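About Severo

Severo writes planning and control software for two-fingered grippers. Modupe Tijani and Nikola Pawłowska started the company to work on soft things, which change shape when you squeeze them and are hard for a planner to predict.

Our main product, Plerkier, takes demonstrations recorded by hand and turns them into grasp plans. The current release was trained on 3,909 of them.
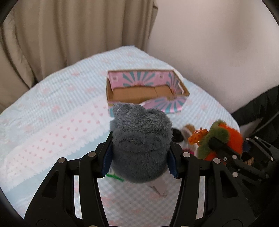

Felletti is the smaller tool. It replays a recording step by step and marks the point where a grip began to slip – most customers start with it.

There are seven of us. Modupe leads on control and Nikola on perception. We hold an open call for users every Wednesday, and new releases come out in July.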